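주방용 로봇팔이 토스터 레버를 누르다 자꾸 보호정지에 걸립니다. 제조사 말을 믿어도 될까요?

작성자: Domby
분류: 로봇·자동화 > 고장/안전
조회 642

조리대에서 간단한 아침 준비 동작을 돌려보는 중입니다. 팔은 중고로 산 6축 협동로봇이고 그리퍼는 평행형입니다. 판매처는 Trendivine이고, 제어 프로그램도 거기서 같이 준 걸 씁니다. 설명서에는 "가정 환경에서 별도 안전장치 없이 사용 가능"이라고 적혀 있는데, 저는 이 문장부터 별로 안 믿습니다.

증상은 이렇습니다. 토스터 레버를 누르는 동작에서 가끔 보호정지가 걸립니다. 여기까지는 그러려니 합니다. 문제는 그다음입니다. 정지를 해제하면 프로그램이 끊긴 지점부터 이어서 가는 게 아니라, 대기 위치로 돌아간다면서 팔꿈치를 크게 돌립니다. 지난번에는 그 과정에서 머그컵을 쳐서 바닥에 떨어뜨렸습니다. 손이 거기 있었으면 어땠을지 생각하니 기분이 안 좋더군요.

로그에는 정지 시점마다 오류 코드 3,201이 남습니다. 판매처에 문의했더니 "사용자 환경 문제이며 제품은 정상"이라는 답이 왔습니다. 로그 파일을 열어보지도 않은 것 같습니다. 보낸 지 몇 분 만에 답장이 왔거든요.
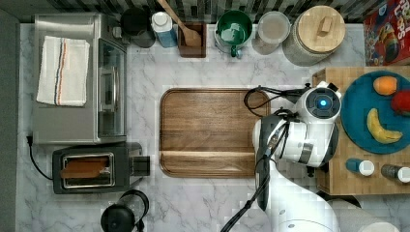
보호정지 해제 후의 복귀 동작이 제일 궁금합니다. 속도 제한은 초당 400밀리미터로 걸어놨고 설정 화면에도 그렇게 나오는데, 복귀할 때는 눈으로 봐도 그보다 빠릅니다. 판매처는 "착시"라고 합니다. 케이블 얘기도 하던데, 손목에서 나온 검은 케이블이 도마 위로 고리처럼 늘어져 있는 건 저도 압니다. 그게 어디 걸려서 정지가 났을 수는 있겠죠. 하지만 케이블이 늘어졌다고 복귀 속도가 빨라지지는 않잖아요. 손목의 파란 표시등도 판매처 말로는 "파란색이면 안전 상태"라는데, 설명서에는 색깔별 의미가 아예 안 나옵니다.

해본 것들입니다.

재부팅. 소용없었습니다.
그리퍼 분리 후 재장착. 하루 괜찮다가 다시 정지.
부하 설정 확인. 그리퍼 무게가 0으로 되어 있던데 판매처는 "자동 인식이라 상관없다"고 합니다. 그래서 그대로 뒀습니다.
충돌 감도 한 단계 낮추기. 정지 횟수는 줄었는데 찜찜해서 원래대로 돌렸습니다.

판매처는 감도를 최저로 낮추고 쓰라고 합니다. 정지가 안 걸리면 복귀 동작도 없으니 해결 아니냐는 논리인데, 이게 맞는 말인가요?

Reddy 님의 답변

저도 비슷한 거 겪었는데 감도 최저로 놓으니까 괜찮아졌어요. 너무 걱정 안 하셔도 될 듯합니다. 그냥 쓰시고 컵 같은 건 치워두세요. 전 500번 넘게 돌렸는데 사고 한 번도 없었습니다.

댓글
Domby: 감도를 최저로 두면 사람 팔에 닿았을 때도 안 멈추는 거 아닌가요? 혹시 직접 밀어보셨나요?
Reddy: 아뇨 그건 안 해봤는데요. 돌릴 때 옆에 안 있어서.
Droker: 그럼 사고가 없었던 이유가 감도 설정인지 옆에 사람이 없어서인지 구분이 안 되겠네요.

Droker 님의 답변

위 답변은 따라 하지 마세요. 충돌 감도를 낮추면 정지 조건이 느슨해질 뿐이고 원인은 그대로 남습니다. 판매처가 그걸 해결책이라고 내놓았다면 저는 그쪽의 다른 설명도 전부 의심하겠습니다.

질문에 서로 다른 문제가 세 개 섞여 있어서 나눠서 적습니다.

먼저 정지가 걸리는 이유. 부하 설정 0이 제일 수상합니다. 자동 인식이라는 말은 저도 여러 업체에서 들었는데, 실제로는 전용 그리퍼를 전용 커넥터로 꽂았을 때만 되는 경우가 많았습니다. 제어기가 그리퍼 무게를 모르면 자세에 따라 관절에 걸리는 힘을 잘못 계산하고, 그 차이를 외력으로 착각합니다. 레버를 누를 때는 진짜 외력까지 더해지니 한계를 넘기 쉽습니다. 그리퍼와 브래킷 무게를 저울로 재서 넣고, 무게중심도 플랜지 기준으로 입력하세요. 재장착 후 하루 괜찮았다는 건 그날 자세가 조금 달랐거나 우연일 수 있으니 근거로 삼지 않는 게 좋습니다.

케이블도 원인일 수 있습니다. 판매처가 말했다고 해서 틀린 건 아니니까요. 그 정도로 고리가 져 있으면 손목이 돌 때 도마나 물건에 걸릴 여지가 있습니다. 팔을 따라 여러 군데 고정하되 관절 부분에는 여유를 남기세요. 다만 부하 설정과 케이블을 동시에 고치면 뭐가 원인이었는지 알 수 없습니다. 하나 고치고 빈 조리대에서 돌려보고, 그다음 걸 고치세요.

두 번째는 복귀 동작입니다. 정지를 해제했을 때 알아서 대기 위치로 움직이는 프로그램은 저라면 안 씁니다. 해제와 재시작은 별개의 조작이어야 합니다. 해제 버튼을 눌렀으면 팔은 가만히 있어야 하고, 움직이는 건 사람이 물러나서 따로 시작을 눌렀을 때여야 해요. 프로그램에 오류 처리용 하위 루틴이 있을 테니 거기 대기 위치 이동 명령이 들어 있는지 찾아보세요. 있으면 빼고, 수동 조그로 천천히 빼내는 방식으로 바꾸세요. 판매처에서 잠가놔서 열 수 없다면 그 프로그램은 버리고 빈 프로그램에서 다시 짜는 게 낫습니다.

세 번째는 속도. 착시라는 답은 좀 어이가 없네요. 흔한 원인은 제한이 걸린 대상입니다. 초당 400밀리미터가 공구 끝점의 직선 이동에만 적용되고, 관절 이동 명령에는 관절 각속도 제한이 따로 있는 제품들이 있습니다. 그러면 끝점은 느린데 팔꿈치는 휙 돌아갑니다. 팔꿈치를 크게 돌렸다는 설명과도 맞고요. 제 추측이니 확인은 직접 하셔야 합니다. 로그에 관절 속도가 기록되면 정지 해제 직후 구간만 뽑아보세요. 그리고 안전 설정 메뉴의 제한과 프로그램 안의 속도 값은 서로 다른 항목이니 어느 쪽에 입력했는지도 보시고요.

표시등 색은 믿지 마세요. 제조사마다 다르고 같은 제조사 안에서도 모델 따라 다릅니다. 설명서에 없는 의미를 판매처가 말로만 알려줬다면 없는 정보로 치는 게 맞습니다.

오류 코드 3,201이 뭔지는 저도 모릅니다. 판매처가 자체로 붙인 번호 같은데, 원래 제어기의 로그가 따로 있는지 찾아보세요. 거기에는 몇 번 관절에서 걸렸는지까지 나올 수도 있습니다.

확인 끝날 때까지는 팔이 닿는 범위 안에 손 넣지 마시고, 비상정지 버튼은 팔 너머로 손을 뻗지 않아도 되는 자리에 두세요. 토스터는 코드를 뽑아놓고 시험하시고요. 레버를 누른 상태로 팔이 멈추면 그건 또 다른 종류의 사고입니다.

댓글
Domby: 그리퍼랑 브래킷 무게 재서 넣었더니 오전 내내 돌렸는데 정지가 한 번도 안 걸렸습니다. 케이블은 아직 안 건드렸습니다.
Droker: 오전 한 번으로는 모릅니다. 자세 바꿔가면서 며칠 더 보세요. 복귀 루틴은요?
Domby: 찾았습니다. 오류 처리에 관절 이동 명령이 있고 속도가 따로 지정돼 있네요. 400이 아니라 최대값으로요. 착시라더니.
Droker: 그 화면 캡처해서 판매처에 보내세요. 전화로 하지 말고 글로 남기시고요.
Domby: 보냈습니다. 이번에는 답이 늦네요.

Trendivine 고객지원 님의 답변

안녕하세요 고객님, 불편을 드려 죄송합니다. 해당 제품은 출고 전 검사를 모두 통과한 정상 제품이며, 복귀 동작은 작업 편의를 위한 기능입니다. 최신 버전으로 업데이트 후 사용을 권장드립니다. 감사합니다.

댓글
Domby: 업데이트에서 뭐가 바뀌는지 변경 내역을 주세요. 복귀 속도가 최대값인 것도 편의 기능인가요?
Droker: 변경 내역 받기 전에는 업데이트하지 마시고, 지금 설정부터 백업해 두세요. 업데이트하면서 부하 값이 다시 0으로 돌아가는 경우를 봤습니다.
Domby: 백업했습니다. 변경 내역은 5월 안에 준다고 합니다. 그때까지 복귀 루틴은 빼고 쓰겠습니다.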